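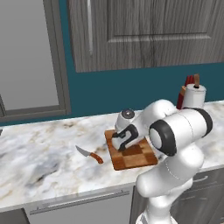

# Tindo episode guide data

Episode listings for three animated series, kept as plain CSV files so they can be used in fan sites, spreadsheets or whatever else you have. The series are *Prustirix*, *MacKinnon* and *Ploston*. The data covers everything aired through April.

## Files

- `episodes.csv` – one row per episode, 210 rows
- `cast.csv` – voice credits, one row per person per episode
- `airings.csv` – first broadcast and repeats, with start times
- `notes.md` – open questions and sources for odd entries

## Columns in `episodes.csv`

| Column | Meaning |
| --- | --- |
| `series` | Series name in lower case |
| `season` | Season number as aired |
| `ep` | Episode number within the season |
| `title` | Title from the opening card |
| `runtime` | Length in minutes, without ads |
| `status` | `aired`, `pulled` or `unaired` |

Titles come from the opening card even when the channel listing says something else. Where the two differ, the listing title is in `notes.md`.

## Season numbering

*Prustirix* has 2 seasons. Streaming services split the second one in half and call the back part season three. We follow the broadcast order, so there is no season three in this data. If a third season does get made, it will be added under that number.

*MacKinnon* ran for 29 episodes in its first season, but the last one was held over and shown as a special. It is listed as episode 29 with status `aired`.

*Ploston* is the messy one. The pilot was shown twice under different titles, and the second version has a new ending. Both are in the file. The earlier cut is episode 0.

## Runtimes

Most episodes are in the 30-minute slot. The *Ploston* finale filled a 60-minute slot and was later cut into two parts for repeats. `episodes.csv` has it as a single row, while `airings.csv` has the parts separately, marked `a` and `b`.

## Known gaps

- Voice credits for the first season of *Ploston* are incomplete. The end credits were squeezed on the recordings we had.
- Repeats shown after midnight are filed under the previous evening's schedule.
- No ratings or viewer numbers. Please don't send them – we can't check them.

## Corrections

Open an issue with the series, season and episode number, and say where you saw the right information. A listing page is fine for air times. For titles and credits we need the episode itself.

## Credits and license

Compiled and maintained by Frida Mogensen. The data is released under CC BY 4.0. Plot summaries are left out on purpose, as the ones in circulation were mostly copied from press releases.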